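Bring Back the Shared Lunch Table
By Hatem Amrani
2/9/21

When I started at Virkeck in 1997, lunch was at noon and everyone went. There were 13 of us at one long table. You sat wherever there was a chair, so some days you ended up across from the owner and some days next to the new hire.

Most offices have dropped this. People eat at their desks, between calls, and managers tend to see it as a sign of hard work. I think it is a mistake. I learned more about the billing side of the company over soup than I did in four years of meetings, and I never had to ask for the time.

Fouad El-Sayed, my old supervisor, disagrees. He says a lunch hour belongs to the worker and should be left alone. He has a point, and I would not make anyone come. But a company can set aside the room and keep the hour clear of meetings. That costs very little. 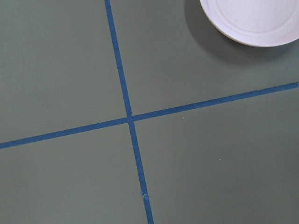 A white plate and crossed strips of blue tape.

Start with two days a week. Put it on the calendar and have the boss show up. If people would still prefer their desks by November, let them go back.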